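4.3 Placing the board and setting out the blocks

This section covers fitting the wooden board to the perforated table top and laying out the colored blocks for a sorting or matching activity. Complete section 4.2 (Leveling the table) before you start. Part numbers are listed in Appendix B.

You will need:
Board, wooden, part 403
Block set, mixed shapes and colors, part 363
Non-slip pads, one pack
Soft, lint-free cloth
Tape measure

CAUTION: Lift the board with both hands, one on each short side. Do not slide it across the table. The edges of the holes will mark the underside of the wood.

Placing the board

1. Clear the table top and wipe it with a dry cloth. Run the cloth over the holes in both directions to pick up dust and loose fasteners.

2. Check that all fasteners in the table top sit flush. Press down firmly on each side of any line where two panels meet. If one panel moves, tighten the fasteners on that side and check again.

3. Turn the board face down on a folded towel. Stick one non-slip pad in each corner, set in slightly from the edges. Do not place a pad over a seam between planks.

4. Turn the board face up and lower it onto the table with its long sides parallel to the rows of holes. The grain should run from left to right as seen from the front of the table.

5. Adjust the position until a border of table top shows along the left, right and front edges. The left and right borders should match. Use the rows of holes as a guide, then confirm with the tape measure.

6. Press on each corner in turn. If the board rocks, remove it, check the pads and repeat steps 4 and 5.

NOTE: Color and grain vary from one board to the next. Wavy grain lines and faint seams between planks are normal and do not affect use. A seam that can be felt with a fingernail should be reported to the supplier.

Setting out the blocks

7. Tip the blocks onto a cloth, away from the board. Remove any that are chipped, cracked or sticky.

8. Choose the blocks for the activity. For first use, the Satatby activity cards call for eight blocks drawn from four colors: yellow, blue, red and green. Include at least one shape that is easy to tell apart by outline alone, such as the hexagon or the heart.

9. Place the hexagonal block upright, flat face up, toward the far left corner of the board. Place the heart near the right edge.

10. Scatter the remaining blocks between these two. Leave enough open wood around the group for a block to be moved without knocking its neighbors. 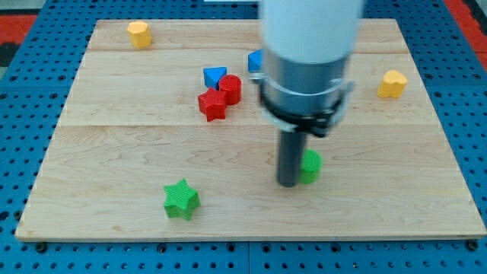
Figure 4-6. Board in position with the mixed block set laid out.

11. View the layout from the front of the table at working height. Move any block that hides another. Tall blocks should not stand directly in front of flat ones.

12. Record the layout on the sheet supplied (form 3568) if the same arrangement will be needed again. Mark each block by color and outline. Spacing does not need to be exact unless the activity card says so.

NOTE: The ribbed or ridged texture found on some blocks is part of the finish. Do not sand it off. Sanding changes the size of the block, and it may no longer fit the storage tray.

CAUTION: Small blocks are a choking hazard. Keep the set away from children under three and return all blocks to the tray after use.

Care of the board

Wipe the board with a barely damp cloth and dry it at once along the grain. Do not use bleach, solvent or abrasive pads. Do not leave the board in direct sunlight or next to a heater — uneven drying can cause the planks to pull apart at the seams. Every 117 hours of use, lift the board, check the pads and clean the table top below it. Replace any pad that has lost its grip.

Section revised 13th July by Lucía Rivas. Technical check: Po-yen Lai.

Next: 4.4 Storing the block set

Related guides
Esmont table top: replacing a panel
Yuen storage trays: sizes and labels
Movlow non-slip pads: fitting and removal
Satatby activity cards: September update

We use cookies to remember your language and the last section you viewed. By continuing to use this site you accept our cookie policy. Accept | Manage settings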